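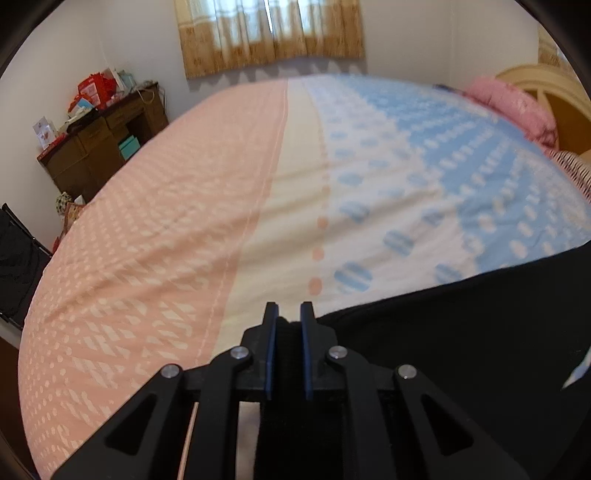 Housekeeping staff being asked to make beds with hand-held grippers, how did this go where you work?

Posted in: Work & Workplace > Hotels and Lodging
31/12/2018

Hi all, long post, sorry in advance. I've been a room attendant for a small guesthouse group in Estidgate for a good while now. We have three houses, all of them the homey kind (gift bags on the desk, beige curtains, pink pillows, you know the type). In June the owners signed up with a company called Uveo that wants to automate bed making and room straightening. Right now there's no robot in the building. What we do is carry the gripper ourselves, you squeeze it and the two fingers close, and we're supposed to do parts of our normal job with it while it records. Smoothing the duvet, pulling corners, moving pillows up to the headboard, picking things off the bed. The recordings go off to Uveo and later on they want to bring in a machine that does it.

I don't hate it! The first week was sort of fun, like one of those claw games. But I've got questions and my supervisor just says "ask Uveo," and Uveo's help line is a form that I've filled out twice.

1. It makes me SLOW. A double bed takes me a few minutes by hand. With the gripper it's 15, easily, and a big puffy duvet is the worst because you pinch one bit and the rest slides off the other way. My room quota hasn't changed. Is that normal??

2. We get a $25 bonus per week for doing it. Is that decent? I have nothing to compare it to.

3. The rooms have guests' stuff in them. Cards, bags, clothes on the bed. Should we be recording in those at all?

4. The big one I guess. Am I training my own replacement? My coworkers are split down the middle and break time has gotten kind of tense. Two of the girls won't touch the thing and now the rest of us get extra sessions.

Thanks for reading, any experience welcome, even if it's from a warehouse or whatever.

3 answers

Answer 1 (marked helpful by the person who asked)

I was in almost your exact spot last year, except it was a laundry and linen place, Flidalau, and the thing we were teaching was folding. So let me go through yours in order.

Quota: no, that's not okay and you should push on it. We had the same problem for the first month. What worked for us was writing down how long every session took on a plain sheet of paper, start and stop, and handing it in with the timecard. After two weeks of that the manager could see that a gripper hour was costing her most of an hour of real work, and she took those hours off the quota. Don't argue about feelings, just hand over the sheet. If you can get them to set a fixed block (ours was first thing after lunch) it's so much better than mixing it into a normal shift, because switching back and forth is what wears you out. My wrist was sore for days before we got the block. Ask for breaks too.

Money: we got a higher hourly rate for the recording hours and no flat bonus. I liked that more because it's fair to whoever does the most. With a flat $25 the person doing one bed gets the same as the person doing ten. Since your two coworkers opted out and the rest of you picked up their sessions, I'd bring up hourly.

Guest rooms: we only had sheets and towels so I can't really help. I'd want it in writing though. At the very least I'd ask for guests to be told and given a chance to say no, and for you to be able to skip a room without getting a talking-to. Names on cards and envelopes would bother me.

Replacement: ok so here's what happened with us. The folding machine came in. It does flat stuff, pillowcases and hand towels, and it's fine at those. It does not do fitted sheets (ha) and it's pretty hopeless with duvet covers, so those came back to us. Nobody on my shift got let go, but when two people left on their own they weren't replaced, and I think you should know that part. The job changed more than I expected. I used to fold and chat all morning. Now I feed the machine, pull out its bad ones, refold them and clear jams. It's easier on my shoulders and it's also lonelier, because the machine is loud and we stand farther apart. Some people like it better. I go back and forth.

One more thing, ask whether there's going to be a job looking after the machine and who gets first shot at it. I asked early and I got it. It pays a bit more and I'm off the heavy bags.

Good luck and please update us!

Answer 2

just use it how they tell you and take the 25 bucks. my cousins hotel got a robot for deliveries and it got stuck in the elevator all the time lol. you have years

Answer 3

Coming at this from the other side, I schedule housekeeping for a bigger property and we did a trial with a different outfit, Darwish. Our target was 1000 recorded beds. We missed it, and the reason was that I scheduled it the way your supervisor is doing now, stacked on top of regular rooms. People rushed, the recordings were no good, and we had to redo a bunch of them. So your boss has a selfish reason to fix the quota too, and you can tell them I said so.

I don't agree with the first answer about skipping rooms. We didn't let attendants decide, it was checkouts only, never a room with a guest still staying in it. Bed stripped of anything personal, luggage gone, done. It's a cleaner rule and it takes the worry off you. If Uveo wants clutter for practice, they can set up a spare room with their own clutter.

On your number 4 I can't promise you anything and I'd be careful of a manager who does. At our place the attendants' biggest complaint wasn't even about jobs, it was that they found out the morning the grippers arrived. Ask for a meeting where everybody hears the plan at once, including the two who said no. Get the end date for the recording while you're at it. Ours didn't have one to begin with and it dragged.

Also check whether your bonus runs through payroll. Ours did and people were surprised by the taxes.

Comment from the person who asked:

Thank you!! The time sheet idea is so simple, I'm starting it tomorrow. And checkouts only makes sense, I'm going to bring that one up first since it costs them nothing. I had no idea you could ask for an end date. Will post back when I hear something.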